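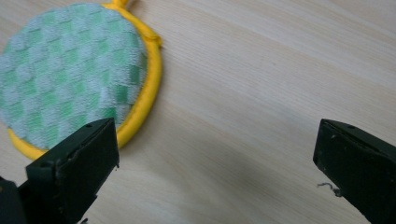 Search help topics Go
Filed under: Renting out > Kitchens > Furnishing

Stocking the kitchen in a small vacation rental

Seraina Riedl
4 Sep 2023

We're getting the downstairs apartment at our place in Tardale ready to rent by the week. It has one bedroom and sleeps two, or three with the sofa bed. My budget for the kitchen is $600, not counting the stove and fridge, which are already in. The table and chairs are staying too.

I have a list from the rental agency but it seems written for a much bigger place. It has a fish kettle on it. It also wants twelve of every plate and glass, and I don't have cupboards for that. What do guests use in a week, and what can I leave out? I'd also like to know where it makes sense to spend more. The first booking is in December, so there is time to look for things secondhand.

One more thing. Do people leave oil, salt, coffee and so on for guests, or is that asking for trouble?

Deirdre Nic Aodha
Member, Drolville

$600 is plenty for a place that size. I did mine for $300, mostly from thrift stores and one closing sale, and I've replaced very little apart from glasses.

What gets used in my apartment, going by what's in the drying rack when I come to clean:

- the medium saucepan and the large frying pan
- one sharp knife and the bigger cutting board
- colander
- cereal bowls, far more than dinner plates
- mugs
- corkscrew and can opener
- baking sheet, for frozen pizza

What comes out looking untouched: the roasting pan, the salad spinner, the rolling pin, the measuring cups, egg cups. I would still keep measuring cups because someone asked for them once and they take no room.

For plates and bowls I'd get six of each. Buy plain white so you can match them later. With flatware get eight of everything, and extra teaspoons, which disappear. Glasses the same, and keep a spare box in a closet that guests don't open.

Spend the money on the frying pan and the knife. Cheap nonstick is finished in one summer when other people are using metal spoons on it. I went to a plain stainless pan and the complaints about food sticking have been fewer than I expected.

Cloth things are worth buying in quantity too. I put out four dish towels, two pot holders and a pair of trivets for each booking, and have a second set of the towels and pot holders in the wash. If guests can't find a pot holder they will use a bath towel. Wash everything before the first guests come, as new towels don't dry well.

Salt, pepper, oil and dish soap I leave. Coffee I leave filters only. Anything opened by the last guests goes out, apart from the salt.
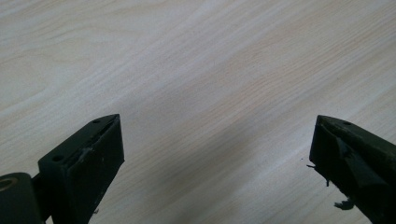
Posted by Jacinto Figueroa, member

Agree with most of that, except the stainless pan. I'd buy a decent nonstick and plan to replace it every year. It goes in my budget along with light bulbs.

Three things to add. First, tape a sheet inside a cupboard door saying how the stove works, where the trash goes and which day it's collected. I used to get 2 or 3 messages a booking about the oven clock and now I get hardly any.

Second, check the electric kettle and the toaster together before you rent. Mine tripped the breaker whenever both were on, and I only found out from a review. Look at the wattage on the bottom. The kettle I have now is 1000 watts, so it's slow, but it has never caused a problem.

Third, take pictures of each open cupboard and drawer once you've set it up. Whoever cleans can put things back the same way, and you can see what's missing – most of the time it's just in a different drawer.

Skip the fish kettle. Ask the agency if the list is required or only suggested. Ours was only suggested.

Cyrill Pichler
New member

We just use whatever was left over when we redid our own kitchen. Guests don't seem to mind. Get a big trash can though, the little ones fill up in a day.

Seraina Riedl

Thanks, all. I asked, and the list is only suggested. The box of spare glasses will go in the hall closet with the vacuum. I'm still undecided about the pan.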